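Print | E-mail

Service charges at Ekgate, second half

The lease on the flat at Ekgate is a standard one. Clause 20 lets the managing agent, Dimitriou, recover the cost of lifts, roof, bins and common lighting, split by floor area. My share is 2 per cent. The sale to the next owner can't complete until the agent's pack is issued, and the pack was asked for in February.

It came to 49 pages. The useful ones are the last three years of accounts and the planned works schedule. The roof is down for renewal, with no figure against it. My solicitor has asked for one twice.

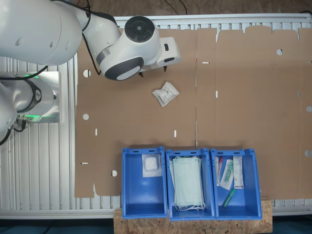 Moving out is the other half of the job. The firm at Sadholm quoted for 20 book boxes and a van, with packing charged separately, so I am packing. Boxes come as flat blanks, like the big brown one on the slatted table, and stored that way a whole flat's worth fits behind a door. Made up, they fill the hall. I make up four at a time and tape the base seams twice -- once along, once across.

Amanuel Chala, who is buying, wants the curtain rails and the fridge left. Both are now on the fittings form. The meter readings will be taken at noon on the day, and the keys go to the agent's office on Husora Road.

Still open: the roof figure, the parking permit, and a retention against this year's accounts.

Print | E-mail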